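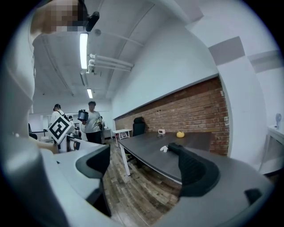 A reader at Dratley wants to know why their kart was half a second off in the morning and a full second off by lunch, when all they had done was add air to the tyres. The second message, sent an hour later, said they had now let it all out again and could we please hurry up.

So, tyre pressures for club karting, for people who own a gauge and are prepared to use it more than once a weekend.

What you need

A decent low-pressure gauge with a bleed button. A pump. A notebook and something to write in it with, ideally kept in the same box. If you can borrow a tyre temperature probe, do, but you can get a long way without one.

Use the same gauge every time. Two gauges will disagree, and you will spend Sunday refereeing between them while everyone else is on track. Mine is a Meijer that has been dropped more often than the kart has been washed. I have no idea whether it tells the truth, but it tells the same story each time and I can work with that.

Step 1: Start from a number

Ask your tyre supplier or somebody quick in your class for a cold starting pressure. Quick people are surprisingly generous with this, mainly in the knowledge that you will ignore it. Write it down. Set all four tyres to it in the shade, before the kart has turned a wheel.

Shade matters. A kart parked side-on to the sun has two warm tyres and two cool ones, and if you set them equal like that they will be different by the time you reach the dummy grid.

Step 2: Do a proper run

Go out for 7 laps. The first two don't count, so don't come in after them waving your arms about grip. Drive at a pace you can repeat. A heroic lap with a trip over the grass at the hairpin tells you about the grass.

Step 3: Measure hot, straight away

Come in, stop, and check the pressures before you take your helmet off. Before you tell anyone about the bloke who chopped you, too. Tyres lose heat quickly and the reading goes with it.

Go round in the same order every time. I do front left, front right, rear right, rear left, which is a lap of the kart and saves thinking. Write down all four, along with the best lap and which lap it came on.

Step 4: Read what you've got

If the kart was slow to come in and was only getting good as the flag came out, your cold pressures are probably too low for a short run. Add a little.

If it was lovely for two laps and then slid about like a tea tray, they are probably too high. Take a little out.

If one tyre has gained a lot more than the other three, leave the pump alone for a moment. It's doing more than its share of the work, and on a track that turns mostly one way, as Sirnden does, some of that is normal. If it isn't the tyre you would expect, look for a bent stub axle or a seat that has moved.

Step 5: Change one thing

Make one small change, the same on both tyres of the axle, and go out again. I know you also want to move the rear track in, change the sprocket and try the other seat stays. Do that and go quicker and you won't know why. Do that and go slower and you will be there until dark.

Our Dratley correspondent, I later learned, had also fitted a different axle. It hadn't seemed worth mentioning.

Step 6: Allow for the weather

A cold morning wants more air to start with, and a hot afternoon wants less. Note the track conditions beside every set of pressures, even if it's only "grey, windy". After a season you'll have a page for most kinds of day. After two you'll have a page for the one where it hails in the final.

In the wet, throw the dry numbers away and start again with a wet set. People generally run wets a good deal higher, and how much higher depends on how much standing water there is.

A word on valves

Fit caps, and check the valve cores when you change tyres. I lost the whole of a Trenik Cup round to a leaking core that cost less than the bacon roll I was eating while I blamed the chassis. A dab of soapy water on the valve will show a leak in 20 seconds.

Bleed the tyres back to your cold setting only once they're properly cold. Doing it while they're still warm from the heat before is how you end up on the grid with four puddings.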